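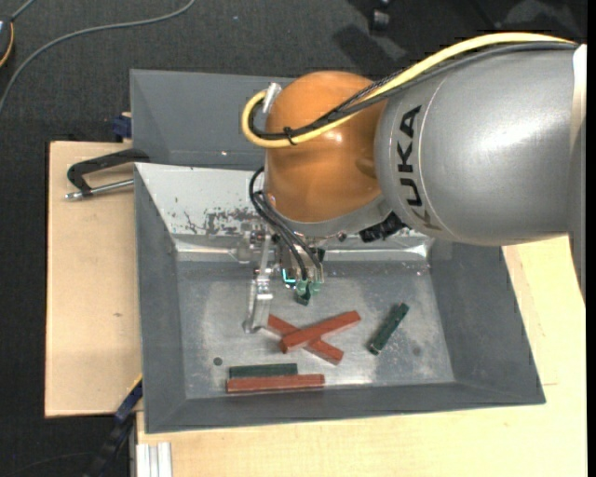

Translation night at the Nillholm, and a notebook full of scribbles

I nearly didn't go. It had been raining since lunch, I'd got a stinking cold, and the bus out to the Nillholm only runs until 14 minutes past ten, so you always spend the last part of any evening there looking at the clock. But Daryna Zhuravel was reading, and I've been going on about Daryna Zhuravel to anyone who'll stand still since July, so I put my big coat on and went.

If you've not been, the Nillholm is an old chapel with terrible chairs and a very good echo. They'd moved the stage to the side wall this time, which I liked a lot more. You felt closer to things. By half seven there were 43 of us (it's written on the board by the door, they have to keep to a limit) and I ended up in the second row next to a man eating a pasty out of a paper bag, very slowly, all through the welcome speech.

The evening was two poets and their translations, with a talk in the middle. Hashini Akanda went first. I only knew her from a couple of things in magazines, and on the page I'd found her a bit chilly, if I'm being fair. Well, I take it all back! She reads fast, almost under her breath, and then stops dead in the middle of a line and looks up. There was a long one about her aunt's sewing machine and the letters kept in its drawer, and she read that in Sinhala first and then in her own English version. She told us she changes the ending every time she does it in English, as the word she wants doesn't exist. Last month the poem ended on a door. For us it ended on a spoon. I wrote "SPOON" in my notebook and underlined it, and I still think it was the best moment of the whole night.

Then came the talk, which was meant to be about how you get translated poetry into shops and mostly turned into a moan about how you don't. Skolberg, the little press that does Daryna's books, prints 800 copies of each title and is pleased if they've gone within two years. Someone at the back asked why they don't just put everything online for free, and there was one of those silences. Hashini was very kind about it. I'd have been less kind. I did learn that the translator's name goes on the front cover of everything Skolberg does, in the same size letters as the poet's, and I went home and checked my own copies and it's true.

And then Daryna. She read from Imia, the new one, which she says just means "name" in Ukrainian. It's a sequence of short poems, each one spoken by somebody whose name has been spelled wrong by an official - on a rent book, on a hospital form, on a parcel. I'd expected it to be sad, and some of it was, but the parcel one had the whole room laughing. She does all the voices. The clerk has a sort of sniff.

The one I keep going back to is called Hutsuliak. It's about a neighbour from when she was small, a man who mended radios and couldn't bear music. She read it in Ukrainian and left a gap before the English, quite a long gap, and you could hear the rain on the roof and a chair creaking somewhere. I don't have any Ukrainian at all. I can say hello and thank you and I know the word for beetroot soup like everybody else. But there's a run of sounds in the third verse, all sh and ch, like someone turning a dial and not finding the station, and when the English came the line was about something else entirely. I asked her about it afterwards in the signing queue. She laughed and said she'd had to move the radio noise down to verse five, where English had room for it. I've gone through verse five several times since with a pencil and yes, there it is.

A few grumbles. The microphone popped on every p. The interval was far too short for the number of people wanting tea, and the poems weren't printed anywhere, which I do think is a shame for a bilingual night. Even a single sheet with both versions side by side would have been lovely to take away.

I bought Imia and one of Hashini's pamphlets, and missed the bus by a minute or so. Daryna's next reading is back at the Nillholm in the spring, with a different translator, and I've already put my name down for a seat.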